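Teaching by Hand at Skarneck

The manipulation laboratory at Skarneck occupies a long room on the second floor of a former print works. Work starts at eight in the morning, when operators take their places at the control stations and begin guiding robot arms through tasks that most people would finish without thinking. Each attempt is saved, labeled and passed to the learning group.

The program, known as Lurkora, began in July under the direction of Albane Guillot. Its purpose is to build a library of everyday handling examples from which a control system can learn. An operator is asked to complete 70 usable recordings in a shift, and a task is closed when it reaches 240.

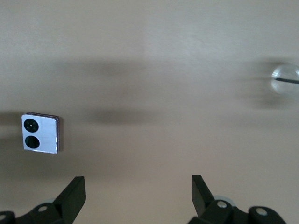 Choosing the objects takes up much of the planning. Comfort Odoi, who oversees task design, maintains a list of 34 small items selected for the difficulties they present to the system. Clear glass is among the hardest. A transparent sphere takes on the color of the beige surface beneath it, and from the wrist camera, looking out between two open black fingers, little more than its pale rim may stand out. A small white square with two black circles on its face is far easier to find, but its low profile demands a precise approach. Soft shadows add a further complication, and the team has chosen to keep them in the recordings.

Failed attempts are also retained. "We ask operators to continue after a missed grasp," Guillot said. "The correction is often the most useful part of the recording."

Review falls to Oskari Väisänen, who examines the first 100 recordings of every new task before the remainder are scheduled. Tasks with unclear instructions are returned to Odoi for revision. The next group of tasks will introduce cloth and soft packaging.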